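# Grippers in the snack aisle

Pictures and notes from the June comparison, kept by Evanthia Alexiou

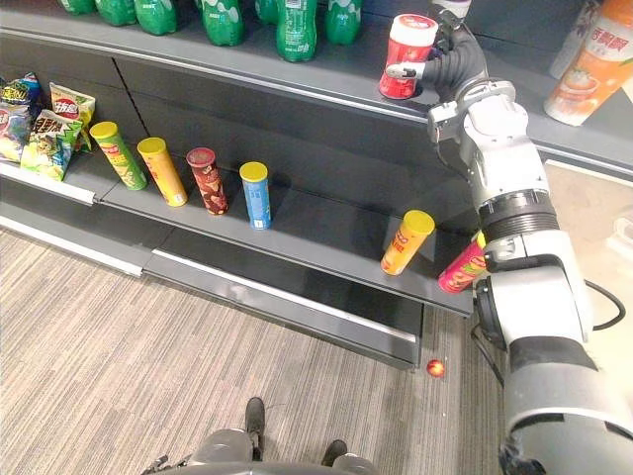
**Category: Grippers / Shelf picking**

*The Tistetti gripper closed on the red container with the white lid, at the height of the top shelf. The green bottles are further along on the left.*

This page belongs to our comparison of two grippers on the same Jimisside arm. One is the Tistetti, with finger-like jaws, and the other is the Olico, which has wide flat pads and comes from the packaging world. We wanted to know which of them we should keep on the arm for shelf work in the autumn. I write the notes under the picture in the order of my notebook, so they jump a little.

**The shelf.** We used the dark shelving with the metal front lip on the middle ledge. I like this lip as a test, as a gripper which comes in too low will touch it before it touches the product. With the Olico this happened often in the first hour. Its pads are deep, and the lower edge of the pad hangs under the centre of the grip more than the drawing says. We raised the approach height and the problem became smaller, but then short products were held only at the lid.

**The products.** Mostly round things: cylindrical chip cans with plastic lids, and soda bottles. Chip bags were on the shelf too, at the left end of the middle ledge. I did not include the bags in the counting. Both grippers can pinch a bag by its corner, and I don't consider that a grip.

**How we counted.** Each gripper made 178 attempts, divided over round cans and bottles. A good attempt means that the product is lifted from the shelf, held for 2 seconds and put back standing. If it was put back and then fell over, I wrote it as failed, even when the lift was nice. Nechyporuk, who lent us the wrist adapters, count it differently in their own notes, so please do not put my table next to theirs.

**Force.** The Tistetti was set to 60 per cent of its maximum for all cans. At 65 the cardboard wall of one type began to give a small sound, and I went back. The Olico has no percentage, only a knob with marks, and the marks are not equal steps. I lost the whole morning of Thursday on this knob. For a person who sets it one time and never touches it again, it is fine. For a comparison it is quite annoying, and I have written so to the supplier in polite words.

**Reaching the top shelf.** For the upper row the arm must be well stretched, and the elbow has to stay clear of the middle shelf while the wrist goes up. With the Tistetti the wrist can stay closer to the shelf. The Olico is longer, so the wrist has to stay further back, and two of our saved positions could not be used any more. I made new ones by hand. Please take the positions from the folder "top row, second version", the first version is only for the short gripper.

**Cable.** The black cable makes a loop outside the arm, near the elbow. I would like it tighter, but if it is tied too short it pulls when the forearm turns. Leave a free loop as wide as your hand, and look at it again after every change of gripper. The plug of the Olico sits on the other side of the wrist and asks for a longer loop.

**Bottles against cans.** A can with a straight wall is easy for both. Bottles are less friendly, because the body has a waist and the jaws like to slide towards it. The Tistetti followed the shape better. The Olico held the bottle strongly, but turned it a little while closing, so the label was no longer to the front when the bottle came back. In a shop somebody would care for this. In my table it does not count as a failure, it has a column of its own.

**Neighbours.** When the products stand in a close row, the width of the open gripper matters more than anything else on this page. The fingers of the Tistetti go between two bottles if there is a small gap. The Olico needs the space of almost one more bottle. I tried to let it push the neighbour aside slowly, and this works with cans, but a light can begins to walk along the shelf and after some attempts it is not where the program expects it.

**Lids.** Try to grip under the lid and not on it. The plastic lids are smooth, and a can held by its lid can separate from it. I mark the gripping height on the side of the first can with a small piece of tape and take it off when the position is saved.

**What we keep.** For this shelf the Tistetti stays on the arm. The Olico goes back in its box with its knob at the third mark, and I would still take it for boxes with flat sides, where I think it can be the better of the two. I did not test this. If you want to do it, the adapter plate is in the second drawer, together with the four long screws. The short screws also fit in the thread, but they do not hold enough, so please use only the long ones.

The table with all attempts is in the shared folder under "shelf, round products". Corrections of my English are also welcome there, in the comments column.

E. Alexiou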